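Distano Small Clothes Rack with Tray Base

We have had a soft spot for this little rack ever since the first ones went into the back hallway of our shop, and it has stayed in the catalog through a good many changes around it. It's made of light natural wood, with one horizontal rod up top and a shallow tray at the bottom that is happy to take folded things, shoes, or whatever lands there at the end of the day. The rod takes ordinary plastic hangers, so please don't feel you need to buy ours (though we do sell them!).

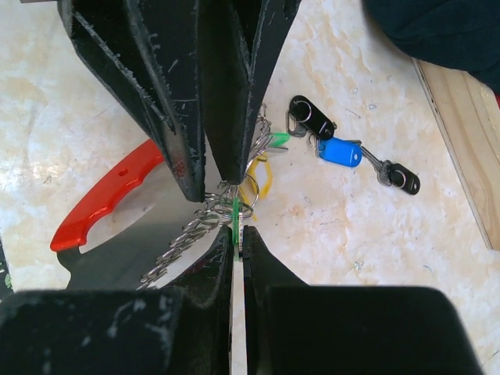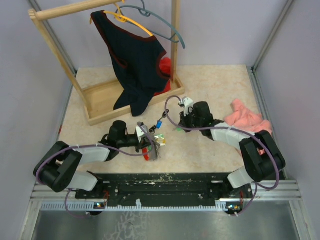

Photos: Stojanovska

The navy tank top with the dark red trim is on a yellow-orange hanger, and the teal blue-grey one has been left free. Longer tops will reach down into the tray — some of our customers like that, and some fold the hem up.

The green key tag comes from our Gereo line and has a narrow insert for a name or a room number. Plenty of people order a few along with the rack, one for the shed, one for the car, and so on.

Rack, natural wood: $129
Gereo key tag with ring: $3
Rod height: 66 cm
Delivery: free on orders over $200

Assembly is simple and the screws are in the bag with the instructions. Wipe the wood with a barely damp cloth and let it dry before you hang anything up again. The Drusetti version, with the wider tray, will be back in September.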